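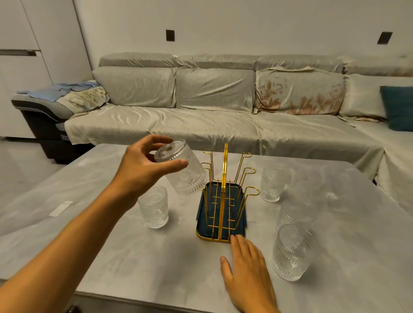
Birutė Tamošiūnaitė

Notes, 7/1/20

Start with the Furlow survey. 109 households, and the headline says people waste 39 minutes a day on housework. Who timed them? They timed themselves. Pause.

Then Talebi's reply — same question asked in May, 323 answers, no agreement on what counts as housework. Is rinsing a glass housework? Ask the room.

Skip the Gindent chart if short on time. I don't trust the axis anyway.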